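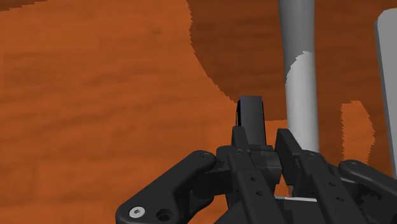 Planning and Budgeting for a Robot Cell: Frequently Asked Questions

These are the questions our planning desk gets most often from shops, labs and colleges that are pricing their first robot cell from Skusaleo. If yours is missing, write to the desk and Kusum Uniyal or Vivek Dhillon will answer it.

What should be in the budget besides the arm?

The arm is usually the line people get right. The lines they leave out are the gripper, the mounting plate, the controller stand, cabling, guarding or a scanner, the risk assessment, simulation time, training and spare parts. Ask for each of these as its own line on the quote. A bundled price is hard to compare with anything.

Do I need a simulation before I order?

We recommend one for any cell where the gripper has to work between other objects. A simulated pick shows whether the finger linkages have room to open next to a post or a panel. That kind of problem is cheap to find on a screen and expensive to find after the table has been drilled. For a single part on an open table with nothing near it, you can skip it.

What does the simulation study include?

A model of your table and fixtures, one arm, one gripper, and up to 3 part types. You get the reach check, the clearance check at each pick point, and an estimated cycle time. You also keep the scene files. Changes to the layout are included for 2 rounds. After that they are billed by the hour.

How accurate is it?

Geometry is as good as the drawings you send us. If a fixture was modified on the floor and the drawing was never updated, the simulation will be wrong by the same amount. Friction, soft parts and cable drag are approximations. Lighting can be set up to resemble your room, including shadows across the work surface, but do not use the study to sign off on a vision system. Ask for a camera trial on real parts.

Which gripper should I budget for?

If your parts are narrow and rigid, a two-finger linkage gripper is the normal starting point. We quote the Lisus for light parts and the Isia for heavier ones. Both take the same mounting plate, so moving from one to the other later does not mean a new plate. Check the width of the whole gripper with the fingers open, including the outer links. Buyers tend to look only at the stroke.

Do replacement fingertips cost extra?

Yes. One set comes with the gripper. Order a second set at the same time if the cell will run more than one shift. Custom fingertips are quoted from a sample part or a drawing.

How long is delivery?

Standard cells ship 18 weeks after we receive the signed layout. The clock starts with the layout and not with the purchase order. Orders that need to land before the end of a calendar year should have the layout signed by June. We are not able to hold build slots without a deposit.

Can I buy the cell in stages?

You can. The usual order is the simulation study first, then the arm and gripper, then guarding and the conveyor interface. The study fee is credited against the arm if you order within the same fiscal year. Remember that you cannot run the arm at production speed until the guarding stage is finished, so plan the output figures in your proposal to match.

Is leasing available?

Leasing is available on arms and controllers. Grippers, fingertips and custom fixtures are purchase only. Ruth Marsden handles lease terms and can send a payment schedule for your finance office.

What software license do I need?

The Lu license covers programming and offline simulation for one seat. It renews yearly. Put the renewal in your operating budget, because many buyers place it in the capital request and then have no money for it in the second year. Colleges can ask for the classroom license, which covers a full lab.

How much floor space should I reserve?

The layout drawing gives the exact footprint. For a first pass, allow for the table, the guarding, a service gap on the controller side, and a clear path for whoever loads parts. Doorways are a common problem. The standard base crate is 73 inches long and cannot be tipped on end.

What do you need from me for a quote?

A sample part or drawing of each part, the weight of the heaviest one, the cycle time you need, photos of the floor area, and the power available there. Tell us about anything fixed that stands near the pick point, such as posts, panels, chutes or brackets.

Who do I contact after the order is placed?

Rajkumari Bansal for shipping and installation dates. Abhishek Sandhu for training, spares and service plans.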